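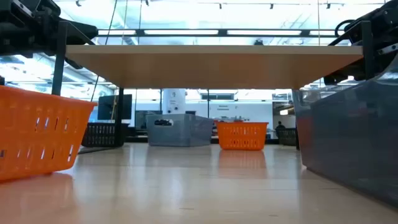

Codora sucht Verstärkung: Testbegleiterin oder Testbegleiter für zweiarmige Robotik, Schwerpunkt Störungen und Arbeitssicherheit (30 Stunden pro Woche)

Liebe Interessierte,

eigentlich wollten wir diese Stelle erst im Herbst ausschreiben, und wer uns kennt, weiß, dass wir uns mit Ausschreibungen gern Zeit lassen. Dass es nun doch schneller geht, hat mit einem Vorfall im vergangenen November zu tun, über den wir hier offen schreiben möchten, weil er ziemlich genau erklärt, wen wir suchen und warum.

In unserem Projekt Anasska bringen wir Roboterarmen bei, Körbe und Kisten von einem Tisch auf eine Ablage zu räumen und wieder zurück. Das klingt harmlos und ist es meistens auch. An jenem Nachmittag aber verlor einer der Arme mitten in der Bewegung die Verbindung zur Steuerung, und als sie nach 11 Sekunden wiederkam, arbeitete er den alten Befehl einfach weiter ab, obwohl eine Kollegin schon in den Arbeitsbereich gegriffen hatte, um einen verkanteten Korb geradezurücken. Der Greifer traf sie am Unterarm. Es blieb zum Glück bei einem blauen Fleck und einem gehörigen Schrecken (und einem Korb, der sich davon nicht mehr erholt hat), aber uns allen war danach klar, dass es auch anders hätte ausgehen können.

Wir haben den Betrieb an allen Stationen für fünf Wochen eingestellt. In dieser Zeit haben wir die Protokolle der letzten Monate durchgesehen und 76 kurze Verbindungsabbrüche gefunden, die niemand gemeldet hatte. Die meisten waren so kurz, dass man sie beim Zuschauen für ein Zögern des Arms gehalten hätte. Die Ursache war am Ende eine Mischung aus einem gequetschten Kabel und einer Einstellung in der Software, die alte Fahrbefehle zwischenspeicherte, statt sie zu verwerfen. Beides ist behoben. Die Firma Fastholm hat uns außerdem bei einer neuen Gefährdungsbeurteilung unterstützt, und seitdem gilt: Nach jedem Abbruch bleibt der Arm stehen, bis ihn ein Mensch vor Ort wieder freigibt.

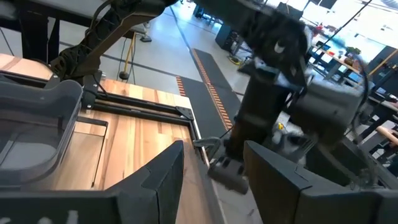

Dieser Mensch vor Ort könnten Sie sein! Bisher haben sich unsere Entwicklerinnen und Entwickler das nebenbei geteilt, und ganz ehrlich gesagt merkt man das auch. Wer gerade über seinem eigenen Code sitzt, schreibt eben keine sorgfältige Störungsmeldung, wenn ein Gelenk kurz ruckelt. Wir wünschen uns jemanden, für den genau das die Hauptsache ist.

Was Sie bei uns tun werden

Sie begleiten die täglichen Testläufe, prüfen vor dem Start Kabel, Halterungen und Not-Halt und geben die Stationen frei. Wenn etwas schiefgeht, halten Sie den Lauf an, sichern die Protokolle und schreiben auf, was passiert ist, und zwar so, dass es auch jemand versteht, der nicht dabei war. Einmal in der Woche besprechen Sie die Störungen mit dem Entwicklungsteam. Sie dürfen dort unbequem sein. Dazu kommt die Einweisung von neuen Kolleginnen, Praktikanten und Gästen, die an die Arme herandürfen, und nach und nach auch die Pflege unseres Störungsarchivs Tautahi, das im Moment leider eher eine Sammlung loser Tabellen ist.

Was Sie mitbringen

Eine abgeschlossene Ausbildung in Mechatronik, Elektrotechnik oder einem verwandten Beruf wäre schön. Ebenso gern lesen wir aber Bewerbungen von Menschen, die aus der Instandhaltung, der Lagerlogistik oder einem Labor kommen und Anlagen in Bewegung gewohnt sind. Programmieren müssen Sie nicht können, eine Protokolldatei sollte Sie allerdings nicht abschrecken. Sie schreiben verständliches Deutsch und kommen im Gespräch mit Englisch zurecht. Und Sie trauen sich, einen Lauf abzubrechen, auch wenn drei Leute ungeduldig danebenstehen.

Was wir bieten

Eine zunächst auf zwei Jahre befristete Stelle mit der festen Absicht, sie zu verlängern, flexible Anfangszeiten, Fortbildungen zur Maschinensicherheit während der Arbeitszeit und ein Team, das aus dem November wirklich etwas gelernt hat und weiterlernen möchte. Die Einarbeitung übernimmt Ming-te Man, der die Untersuchung des Vorfalls geleitet hat und die Stationen besser kennt als alle anderen im Haus. Planen Sie dafür bitte einige Wochen ein, in denen Sie noch keine Freigaben allein erteilen.

Ihre Bewerbung

Schicken Sie uns einen Lebenslauf und ein paar Zeilen dazu, wie Sie einmal mit einem Fehler oder einem Beinahe-Unfall umgegangen sind, egal ob an einer Maschine, in der Werkstatt oder in einer Großküche. Ein Foto brauchen wir nicht, Zeugnisse können Sie nachreichen. Wer vorher einen Nachmittag lang bei den Tests zuschauen möchte, ist herzlich eingeladen und meldet sich dafür bitte kurz bei Ming-te Man. Geschlossene Schuhe sind Pflicht, lange Haare bitte zusammenbinden.

Codora, Personal und Arbeitssicherheit
Stand: 19. März 2024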